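Drallar Linens: The Folding Room

Our workshop is on the second floor of the old Barroso building, which was put up in 1968 as a shoe warehouse. We took over 3000 square feet of it and use most of that for storage. The rest is the folding room. We wash, sort and fold table linens, kitchen towels and plain cotton cloths for restaurants and for a few private customers. This page is for people who ask what goes on between the pickup and the delivery.

Linens come up in the freight elevator in canvas bags. Each bag has a tag with a customer number on it, and the tag stays with the load until it goes back out. The largest single order we have handled was 3380 pieces for the Olico banquet hall, in December, and it took the whole floor. A normal order is much smaller. The one on the board as this page was written was 439 pieces, mostly napkins, with a few table runners.

Sorting is done by color first and by size second. Whites and creams go together. Pale colors get their own pile and dark colors are kept on the far side of the room. Anything with a stain is set aside and goes back through the wash before it is folded.

Cloth on the folding surface, before folding. 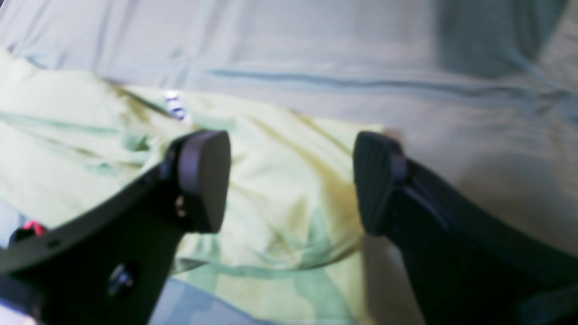
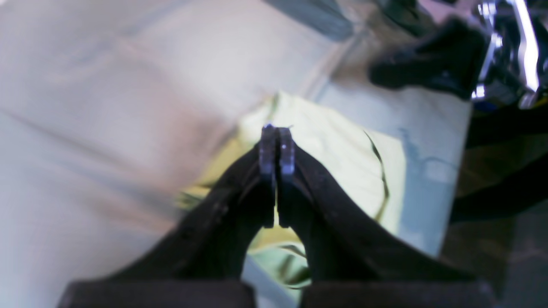

Pale colors take more time to sort than dark ones. Under the old ceiling tubes, a light yellow and a light green looked nearly the same, and both could pass for cream if the pile was deep. We changed the bulbs over the sorting area to daylight ones and that took care of most of it. A cloth like the pale yellow-green one lying bunched up on light gray fabric in the first picture is the kind that used to end up with the creams. We now shake out every pale piece and lay it next to a known white before it goes on a pile. If it still can't be settled, it goes in the tray by the window and gets checked in the morning.

Folding goes by the customer's sheet. Most restaurants want napkins in quarters with the hem inside. Some want them flat and stacked by the dozen. Kitchen towels are folded in thirds the long way and then in half. Table runners are rolled on a cardboard tube if we have one the right length, and if not they are folded loosely and packed on top.

Creases are smoothed out by hand before the first fold. Ironing is extra and is priced by the piece. We do not starch unless the sheet says so.

Packing is the last step. Folded pieces go into clear bags, the bags go into a carton, and the tag from the canvas bag goes on the outside. We stopped tying bundles with string because it left a mark across the top napkin. Clinico, who take plain white cloths for their waiting rooms, send their own plastic bins and want them back with the lids taped.

Pickups are on Wednesday. Loads that arrive after noon are sorted the next day. The loading door is on the alley side, and the bell is to the left of it. If you are bringing more than six bags, call first so the elevator can be held.

Prices and the order sheet are on the next page.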